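Pop-up camper or small travel trailer for two adults and a dog?

Posted in Camping & RV > Buying Advice

Zuzanna Pietrzak wrote:

My husband and I have tented for years, and our backs have now filed a joint complaint. We want something we can tow up to Lerstead in August and sleep in without first having to pump anything up.

We're torn between two used ones. The first is a Tanner pop-up with canvas sides, one owner, stored in a barn. The second is a Ziretari hard-sided trailer, small, with a real door and a toilet the seller described as "hardly used," a phrase I have been thinking about ever since. The plate on the Ziretari gives an empty weight of 2,476 pounds. The Tanner is a good deal lighter, but it has a crank, and I have met my husband.

We have a midsize SUV with a hitch already on it. The dog is large and believes all beds are his. Which would you buy, and what should we look at before handing over money?

Tent Peg Tess wrote:

Get the hard-sided one. We had a pop-up for 2 summers and I spent both of them drying canvas in the driveway while the neighbors slowed down to look. If you fold it up damp and forget about it, you will be growing things in there by the next trip. Also, big dog plus canvas bunk end equals no.

Meinrad Marti wrote:

I've owned one of each, so I can disappoint you about both.

Start with the car. The empty weight on that plate is a trailer with nothing in it, and you will not be camping with nothing in it. Add water, propane, battery, food, chairs, the awning you'll buy in a weak moment and the dog's bed that he won't use. Then compare the total with the tow rating in your owner's manual, and check the tongue weight against the hitch too. If your SUV is rated for 2,000, the Ziretari is out before you've packed a fork.
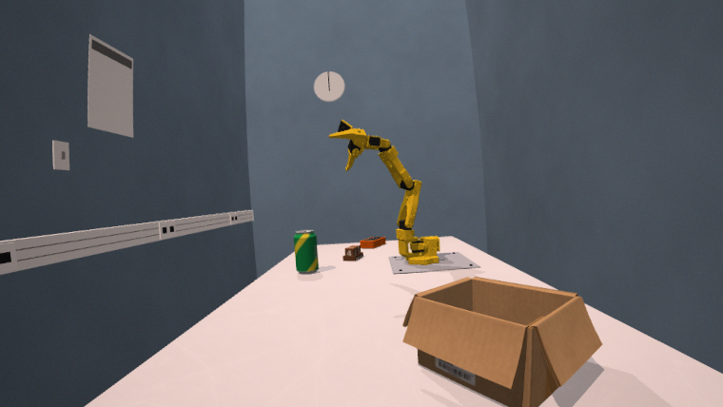
Can you tell whether a used trailer has had a leak if the seller has cleaned it up?

Usually, if you're willing to look odd. Push on the walls low down in the corners and under every window, and walk the whole floor in soft shoes feeling for spongy spots. Open the cupboards and sniff. A strong smell of air freshener is worth a second visit, preferably after rain.

On the pop-up, make them raise it in front of you and lower it again. Watch the lift cables and check the canvas for pinholes from inside, with the sun out. Check the date code on the tires of either one. Trailer tires can look wonderful and be old enough to vote.

My own pick was the hard-sided one, after a night of sideways rain at Plorton during which the canvas and I reached an understanding. My wife still misses the pop-up. It fit in the garage, and the new one lives where her tomatoes used to be.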